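Budget season, or how I learned to price a rubber fingertip

I have been doing the equipment plan for our little bedroom-tidying project, so for two weeks I've been a person who has opinions about rivets.

The first draft was simple. Buy hand-held grippers, hand them out, go home early. Then Kolbrún Þrastardóttir asked what my line for spares was, and I had to admit my line for spares was optimism. She has run this sort of thing before at Clunholm and has seen what a zipper does to a soft pad.

So, draft two. Gridach wants 236 dollars a gripper, pads included. Walumberg is cheaper until you get to shipping, where they make it all back and then some. Replacement pads are 45 a set from either of them, a price I assume was arrived at by throwing darts. I put down 30 sets. Bogdan Ostrowski crossed that out, wrote a question mark, and then wrote 30 again in nicer handwriting. This is what we call a review process.

What I forgot entirely was the boring stuff. Memory cards. Chargers. A case that closes. Nobody at Bjarnason would quote me a case by email, so I'm to call in September, "after the move." I didn't ask whose move.

Most of the work is bedding at the moment, and fabric is why the pads eat so much of the budget. I'd still rather pay for rubber than for a second arm we have nowhere to put.

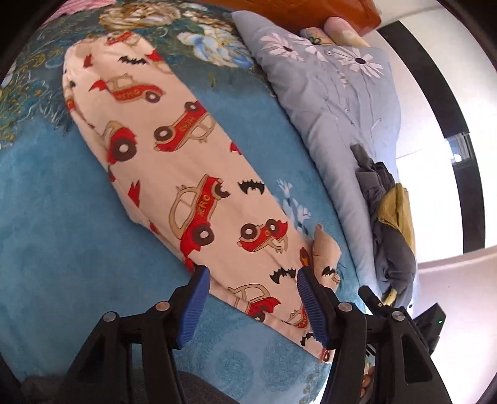
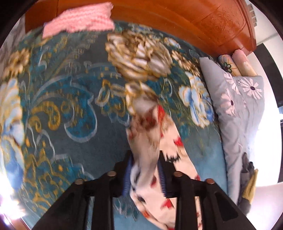 Pillows and a floral bedspread, with the gripper in both.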